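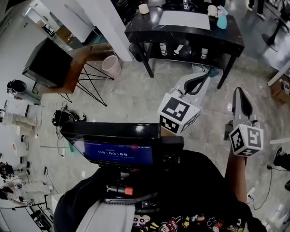 Keith Sowerby writes that a shared room is judged by its side tables long before anyone looks at the desks, and asks that the guidance on surfaces be set out again before the rooms change hands in June. His request has been accepted, and the text that follows replaces the earlier notes on the same subject.

# Uvolby House: The Ground Floor Workroom

This page forms part of the gallery of shared interiors maintained by the Danier Property Office. It records the furniture and everyday articles in use on the ground floor of Uvolby House, together with the arrangements for their care. It is intended for present occupants, for those who will take over desks in the summer, and for colleagues at other Danier buildings who are preparing similar rooms.

**Ground floor workroom, pillar side.** The black marble-patterned console table, with cups and a light blue spray bottle on its top and bottles on the shelf below. A pink mesh wastebasket stands by the white pillar.

## The console table

The console table is held in common. It has no assigned user and is not included in any desk allocation. Its top is provided for articles in use during the day: cups, mugs, papers awaiting collection and the room's spray bottle. The lower shelf is for bottles, which should stand upright with their caps closed and their labels facing outwards.

Occupants are asked to observe the following:

- Cups and mugs are to be returned to the kitchen by 6 pm. Those left overnight will be washed and placed on the open rack, where their owners may reclaim them.
- Loose sheets should bear a name. Unnamed sheets are kept for 2 weeks in the tray outside the Property Office and then recycled.
- Liquids must not be decanted into unmarked bottles. A bottle whose contents cannot be established will be removed.
- The floor beneath the table is not a storage area. Cloths, bags and soft items should be put away before the evening clean, as the floor is washed up to the wall.

The marble-patterned surface should be wiped with a soft damp cloth and dried straight away. Scouring pads are not permitted on any of the tables. Should a mark remain after ordinary wiping, it should be reported and left alone; two surfaces elsewhere in the building were dulled last year by repeated rubbing, and neither could be restored.

## Wastebaskets

Mesh baskets are supplied throughout the ground floor. They are suitable for paper and dry packaging only. Tea bags, fruit peel and part-filled cups belong in the lidded kitchen bin. Baskets are emptied each evening and returned to the position in which they were found, and occupants who move a basket during the day should put it back before leaving.

The colour of a basket carries no meaning. Several enquiries were received on this point after the Stan wing adopted coloured bins for sorting, and it may be helpful to state that the Stan arrangement has not been extended to Uvolby House.

## Desks and monitors

The wooden desks with black hairpin legs came to Uvolby House through the Grokari furniture scheme. They are lighter than they look and should be lifted by two people when moved. Dragging them across the tiles loosens the leg fixings and scratches the glaze. The register of desks is kept under shelf mark 775 in the Property Office, and any exchange of desks between rooms must be entered there on the same day.

Monitors remain with the desk to which they were issued. Where a monitor backs on to a walkway, its cables are to be gathered and tied on the desk side. A clear width of 800 mm must be kept along the route past the pillar at all times, including during deliveries.

Requests for an additional monitor are considered twice a year. Applicants should give the room, the position of the desk and the nearest socket. Extension leads are not issued for this purpose.

## Cardboard boxes

Deliveries may be set down in the adjoining area for unpacking. Boxes should be flattened once empty and taken to the yard door. A box that is being kept for a return should have the return date written on the upper flap. The cabinets may be used for stationery, spare cables and labelled personal items, subject to the space being shared fairly.

## The tidying hour

The last hour of the working month is given over to tidying. Zhiqiang Kong has prepared the order of work for the ground floor, which begins with the side tables and shelves, continues with the desk tops and ends with the floor. Rooms are free to divide the tasks among themselves. A sum of £20 per room is available for cloths, hooks, labels and similar small purchases, on production of a receipt.

It is recommended that every article be taken off the console table, including those that are plainly to go back. In previous months the shelf was cleaned only at the front, and a ring had formed behind the taller bottles that took considerable effort to remove. Empty bottles should be rinsed and recycled at this stage. Replacements are drawn from the supply cupboard on the first floor, and an entry is to be made on the sheet inside its door.

Furniture should not be rearranged during the tidying hour. Proposals for a different layout are welcome at other times and should be accompanied by a simple sketch showing the pillar, the openings and the sockets.

## Corrections and further entries

Occupants who notice an error in the caption or in the guidance are invited to leave a written note at the Property Office, marked for the attention of Zhiqiang Kong. Entries for the first floor will be added when the redecoration there has been signed off.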